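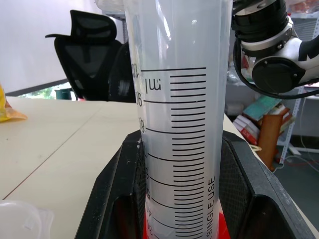
Plastic measuring cylinder in its black holder, marked in ml.

Piden Community Science Kits
Progress report to the Morkisar Fund
6 November 2018
Prepared by Tùng Lý

Period covered

This report covers the work done since the grant began in May. It deals with the measuring equipment, the packing room at Nitoldale and the first deliveries to schools. Spending is set out in the separate sheet sent with the last claim.

Measuring equipment

The cylinders are translucent plastic with black graduations and a scale that runs up to 100 ml. We chose plastic over glass after talking to the teachers, most of whom do not have a technician and did not want broken glass in a classroom. The long lines at each ten are easy for pupils to find. The short ones between are close together, and younger classes will need to be shown how to read them.

The cylinders are printed SINGLE USE up the side. Two teachers asked whether this meant a new one for every experiment. We have now put a line in the kit booklet saying that each cylinder is to be used for one activity and then put in plastics recycling where the school has it. This has raised the number needed per kit, and we have moved money from the printing line to cover it. The change was agreed with your office by email.

The holders are a separate item and stay with the school. They keep a cylinder upright while it is being filled, which was the main complaint about the trial kits. The dark plastic shows dust, so holders are now wiped before they are packed.

Packing room

We have had the use of the room at Nitoldale since May. The long table by the door is used for checking and the shelves behind it for finished kits. Lighting over the table was poor and has been replaced. The landlord paid for the fitting and we paid for the tubes.

Each cylinder is checked for splits and for clear print before it goes in a kit. Cylinders with smudged or missing marks are put aside and sent back to the supplier, Hầu, who has replaced them without charge so far – although the last batch took longer than we were told.

Deliveries

We have delivered 125 kits to date, out of 800 planned over the whole grant. This is behind the timetable in our application. Most of the delay came from the change to the cylinder order, and the rest from schools asking us not to deliver during the summer break. The 51 schools on the list have all now given a delivery address and a named contact.

Feedback forms are coming back slowly. Those we have are mostly positive about the water and oil activity and less so about the booklet, which several teachers found too wordy. A shorter version is being written.

Next steps

The next order of cylinders is due to be placed this month. We will pack in larger batches from then on and deliver by area. We would like to discuss moving the end date of the grant, and will send a revised timetable with the next claim.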